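Search this repository
2 min read

# endo-handheld: known fault, width channel

Recordings made with the Tazi hand-held gripper at the Idard bench have a fault in the finger-width channel. Under firmware 2, the encoder drops its zero after a restart and reports the fingers as closed when they are wide open. 13 of 32 sessions are affected.
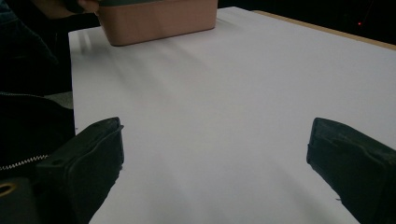
Fingers open, container out of reach on the white surface.

Policies trained on the uncorrected values closed early on the Astum arm. One run stopped on a force limit and bent a fingertip mount.

## Status

- Affected sessions carry `width_valid: false`. Do not train on their width values.
- Video and pose are unaffected.
- Re-zeroing by hand after each restart clears the fault. Allow roughly 8 seconds before recording.
- Firmware fix: open since October.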